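Thursday, evening

The revised planner was placed in service on the garment table this morning. The work of the week concerns one matter only: the interval between the moment perception reports a grasp point and the moment the arms begin to act upon it. Under the former arrangement the two processes shared a single queue, and a late estimate could hold both arms. They are now separated, and each arm keeps its own clock.

Buppha Sriwong reviewed the configuration before the first session and requested two changes. The collision margin along the borders of the cloth was increased to 60 millimeters, as the hand tools remain in place at the sides and the planner must treat them as fixed obstacles. The wrist view is now recorded with every plan.

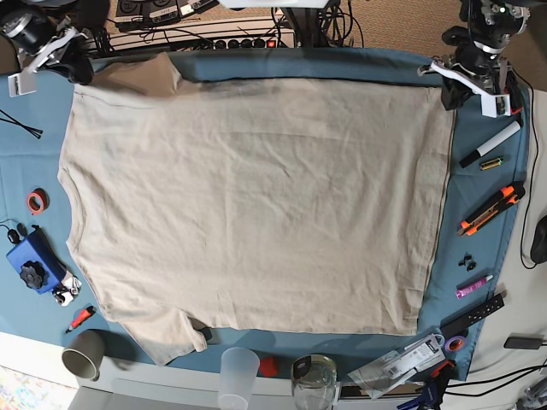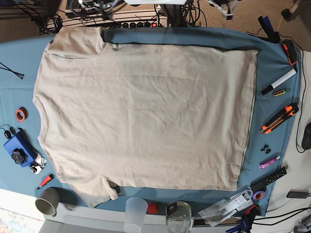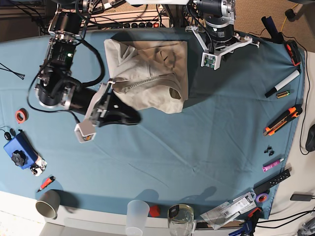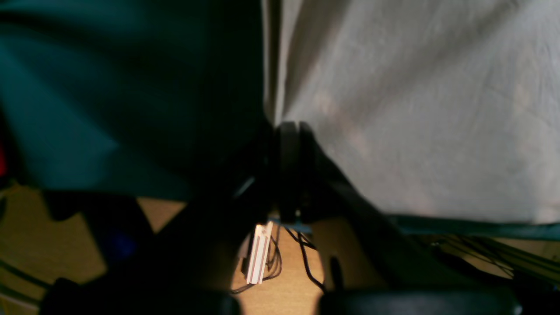 Garments on the blue cloth, and one view from the wrist.

The log for the day contains 209 plans. Of these, 13 were rejected by the checker, and I have read each rejection in full. Nine arose from the new margin and were correct. The remaining 4 were issued against an outdated segmentation mask, which the checker should have refused at an earlier stage. A ticket has been opened under Paltora, our perception module, and assigned to me.

The segmentation of light fabric continues to require attention. Shadow on a beige surface is still read as a fold edge in certain estimates, and the confidence value attached to such an edge is higher than I would accept. Miss Sriwong proposes that the overhead estimate be withheld until the wrist view agrees with it. I have recorded my reservation that this will lengthen the very interval we are seeking to reduce. We will measure it both ways before a decision is made.

The replay tool now opens Hotier logs without conversion. The timestamps in the left arm channel were found to be written in local time, and this has been corrected at the source. Older files have not been altered.

For tomorrow: repeat the session with the former margin, compare the rejection lists, and send the notes on the mask to Miss Sriwong before noon.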